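El pan de molde casero me queda bien el domingo y el martes es cartón. ¿Cómo lo guardáis?

Preguntado en Cocina y despensa > Pan y masas

Hola a todos. Llevo un par de meses haciendo pan de molde en casa, convencido de que iba a ahorrar (risas enlatadas). Lo horneo el domingo por la tarde, lo dejo enfriar en rejilla y lo guardo en una panera de metal marca Vallow que me regaló mi suegra, y que por tanto no puedo criticar en público. El lunes está decente. El martes ya no se dobla, se parte.

He probado a meterlo en la nevera y fue peor. He probado la bolsa de tela, muy bonita, y ahora tengo pan duro con estilo. La receta lleva harina de fuerza, agua, levadura, sal y nada de grasa. ¿Es la receta, es la panera o soy yo?

Gracias de antemano.
Arnar Riis

2 respuestas

Respuesta de Abena Lamptey (aceptada por el autor)

Un poco de cada, Arnar, pero empecemos por lo fácil: saca el pan de la nevera y no vuelvas a meterlo. El almidón se endurece más deprisa en frío que a temperatura de cocina, así que la nevera te envejece el pan mientras tú crees que lo estás cuidando. El moho tarda más, eso sí. Tendrás un ladrillo impecable.

La receta. Un pan sin nada de grasa ni leche se seca pronto por mucho que le reces. Cambia parte del agua por leche y añade mantequilla o aceite suave; yo pongo 2 cucharadas para un molde normal. Si te apetece complicarte la vida, busca "tangzhong": es cocer una parte pequeña de la harina con líquido hasta que espesa y echarla a la masa. La primera vez parece engrudo de empapelar. Sigue adelante.

Y ahora lo que a mí me cambió el desayuno: congelarlo en rebanadas. Lo dejas enfriar entero (entero de verdad, no "bueno, ya casi"), lo cortas, lo metes en una bolsa con el aire bien sacado y al congelador esa misma noche. Cada mañana sacas las que vayas a comer y van directas al tostador, sin descongelar. Si se te pegan unas a otras, un trozo de papel de horno entre medias y listo.
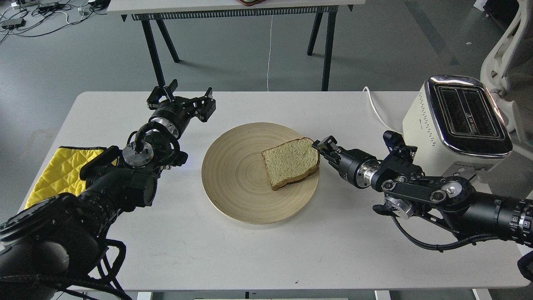 Una rebanada en el plato, con el tostador al lado.

Sobre el grosor: cuchillo de sierra largo y sin apretar. Yo las cortaba como adoquines y luego me quejaba de que el tostador no las aceptaba. El tostador tenía razón.

Si tu aparato no tiene función de descongelar, dale primero una pasada en un número bajo y luego la normal. Con las rebanadas gordas la segunda pasada conviene vigilarla — entre "le falta un poco" y "abre la ventana" hay un suspiro. 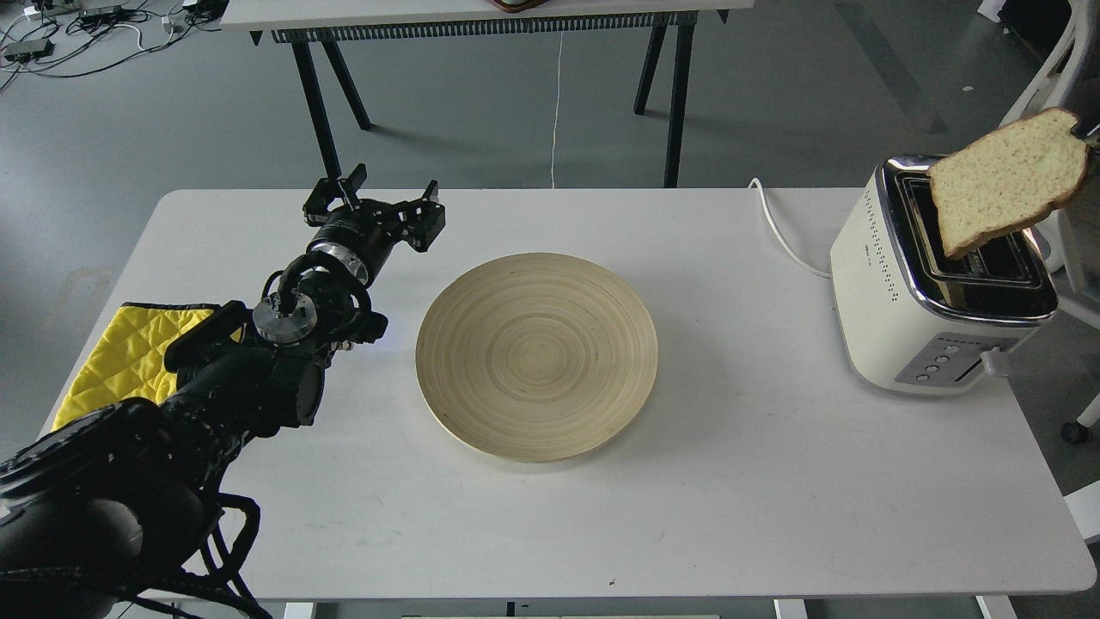
Otra cosa, por si algún día se te olvida la bolsa y te queda media barra dura: no la tires. Moja la corteza por fuera con la mano, horno a 150 grados unos minutos y revive lo justo para una comida. Esa comida, ojo, no la siguiente. Lo que ni así se salve, pan rallado o torrijas.

La panera de tu suegra úsala para lo que vayas a comer entre hoy y mañana, y así queda a la vista cuando venga.

Votos: 3

Respuesta de Clukon

yo lo compro hecho y me dura semana y media, no sé qué le ponen pero funciona. tambien puedes hacer menos pan

Comentarios

Arnar Riis: Clukon, gracias, lo de hacer menos pan no se me había ocurrido y me ofende un poco.

Arnar Riis: Abena, hecho lo del congelador. Lo de la leche lo pruebo esta semana. ¿Vale leche de avena o eso ya es pedir demasiado?

Abena Lamptey: Vale. Dora un poco distinto según la marca, pero la miga sale tierna. Si es de las azucaradas, baja el azúcar de la receta, si es que le pones.

Arnar Riis: No le pongo. Igual también era eso.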